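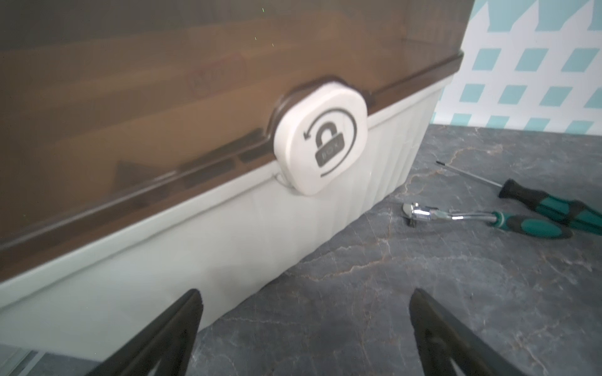 **Emiliano M.:** Also mir wäre der Drehverschluss zu fummelig, ich bleib bei zwei Klammern links und rechts. Wie oft machst du die Kiste denn am Tag auf?

**flutska_keller:** Kommt drauf an. Die steht bei mir im Abstellraum und da ist der ganze Bastelkram drin, also am Wochenende dauernd und unter der Woche gar nicht. Der braune Deckel war für mich das Kaufargument, man erkennt wenigstens grob, ob noch was drin ist, und trotzdem sieht nicht alles gleich nach Chaos aus. Und das Salbeigrün vom Unterteil passt zum Regal :)

Meine eigentliche Frage an euch: Unter der Schließe, ein Stück nach links, ist so eine haarfeine Linie im Unterteil. Riss oder Kratzer? Mit dem Fingernagel spüre ich mal was und mal nicht. Ich hab noch den Bon und überlege, ob ich sie umtausche.

**Ezequiel J.:** Umtauschen, ganz klar. Direkt am Verschluss zieht ja immer alles. Hatte ich bei einer Kiste von Clorkmont auch, erst nur ein Strich und nach dem Sommer war die Ecke ab.

**Jaqueline_C:** Das seh ich anders. Helles Plastik kriegt vom Transport ständig solche Striche, da machst du beim dritten Umtausch immer noch rum. Leuchte mal mit der Taschenlampe von innen dagegen. Wenn der Strich durchscheint, ist es ein Riss, sonst würde ich sie einfach benutzen.

**Ezequiel J.:** @Jaqueline_C und wenn er in einem halben Jahr durchscheint, ist der Bon weg. Solange Umtausch geht, würde ich das machen.

**Onye_U:** Noch was zum Verschluss, weil Emiliano gefragt hat: der Pfeil um das Schloss geht gegen den Uhrzeigersinn, in die Richtung geht's auf. Meine Mutter hat bei ihrer ähnlichen Kiste immer andersrum gedreht, und zwar mit Kraft. Die hat jetzt einen Spanngurt drum ;)

**Emiliano M.:** Genau das meine ich mit fummelig! Klammer hoch, fertig. Da muss keiner auf einen Pfeil gucken.

**flutska_keller:** Aber Klammern springen mir immer ab, wenn ich die Kisten zu voll mache (und ich mache sie immer zu voll). Bei der alten von Trirnton lag irgendwann die Hälfte lose im Regal.

**Sudheer_T:** Was wiegt denn der Inhalt? Für Stoffe und Wolle wär mir der Strich egal. Bei Werkzeug oder Farbdosen würde ich Ezequiel recht geben. Und nichts Schweres oben auf den Deckel stellen - ich hab 64 Liter voll mit Zeitschriften auf so einen gestellt und der hatte danach eine Delle, die nie wieder rausging.

**flutska_keller:** Filz, Garn, Heißkleber, zwei Stanzer. Die Stanzer sind schwer, der Rest ist nix. Ich mach heute Abend den Test mit der Taschenlampe und meld mich.

**Jaqueline_C:** Stanzer in die Mitte legen, nicht an die Vorderwand!

**flutska_keller:** So, Taschenlampe war drin. Ich seh von außen keinen Strich leuchten, mein Mann meint, er sieht einen. Den Bon hab ich jetzt an die Pinnwand gehängt und entscheide das morgen bei Tageslicht.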